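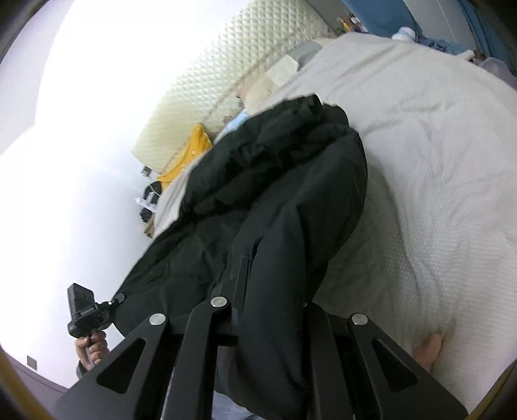 Step 2: Spread it on the bed and find the top

Lay the garment on the bed cover with plenty of room on both sides. Black on a white cover is easy to work with, and any lint shows up on both - brush it off before you fold.

Look for the gathered edge first. Smooth, matte cloth bunches up there and hides small creases, so pull it out to its full width with both hands. Then work down and flatten the deep folds with your palm.

Step 3: Check the pockets

Feel inside any opening that looks like a pocket. Push the lining back in and close the zipper if there is one.

Step 4: Fold

Fold in half lengthwise and match the edges. Smooth once from top to bottom. Fold up from the hem in thirds. Thick pieces only need to be folded in half again.

Step 5: Stack

Put heavy items at the bottom of the pile. Keep it to 4 dark pieces per stack, or the lowest one will crease. My shelf is 19 inches deep and holds two stacks side by side.

Tip from reader Panya Duangkaew: turn black clothes inside out before washing.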